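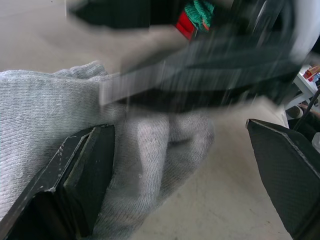 Greresby Mending and Laundry Club

Grey rib knit on the table this morning. A few notes on knits while I work through the pile.

Light grey shows every pull. There's a small loop of thread standing up near a fold in this one, and another little snag on the paler part of the knit.

Don't cut a snag. Put a fine needle or a small crochet hook through from the wrong side, catch the loop and draw it back. Stretch the knit gently both ways afterwards.

Find the snags before you fold. Once a piece is bunched up they disappear into the creases. Side light from a window is better than the ceiling light.

To flatten a rumpled knit, start at the far edge and work toward yourself with open hands. Don't tug at the corners. Ribbing stretches out of line very easily.

Get the ribs running one way, then fold along them. If they go off on a diagonal, open it out and start again. Takes 2 minutes.

Someone asked about hangers. I wouldn't, for anything ribbed. The shoulders grow. Shelf or drawer, folded in thirds.

We had 116 pieces through the Dodus Street hall in March and 18 of those were knits with pulls. Most were fixed the same day. Holes go in the other basket and take longer.

The Buvano wool wash is back in the cupboard, second shelf. Cold water, no wringing. Roll it in a towel and press, then dry it flat out of the sun.

Next session we're doing cuffs and collars. Bring a darning needle and matching yarn, grey if you have it. We're nearly out of grey.

Contact the club at the Dodus Street hall | © Greresby Mending and Laundry Club | Back to top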